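Revised Tuesday, March 3, 2026 – Pravesh Radebe

# Caring for Velvet and Other Pile Fabrics

Pile fabrics mark easily under heat and pressure. The steps below apply to velvet, velour and plush garments without a stiff lining. Check the care label first. If it says dry clean only, skip to Storage.

## Find the nap

Stroke the fabric lightly in both directions along its length. The smooth direction is "with the nap." All brushing is done this way.

Prints can hide crushed areas, so inspect the plain ground between motifs under a side light.

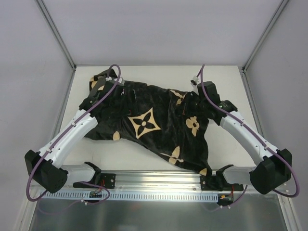

*Black velvety garment with beige floral motifs.*

## Wash

1. Turn the garment inside out and close all fasteners.
2. Fill a basin with cool water and add 2 teaspoons of mild liquid detergent.
3. Submerge the garment and press it gently for 4 minutes. Do not rub or wring.
4. Drain and rinse until the water runs clear.
5. Roll the garment in a dry towel and press out the water.

## Dry

1. Lay the garment on a flat, clean surface away from direct heat.
2. Smooth out folds by hand, working with the nap.

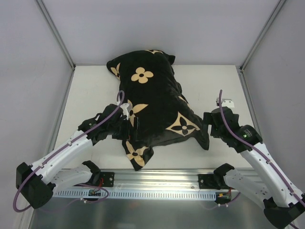 3. Leave it for 12 hours, then turn it over.
4. When fully dry, brush with a soft clothes brush.

## Raise crushed pile

Hold a steamer near the wrong side and keep the head off the fabric. Brush while the pile is still damp. An iron flattens pile permanently – do not use one, even through a cloth.

## Storage

Hang on a padded hanger. If the garment must be folded, put acid-free tissue inside each fold and keep nothing on top of it.

Corrections to this page go to Ayuba Ayaaba.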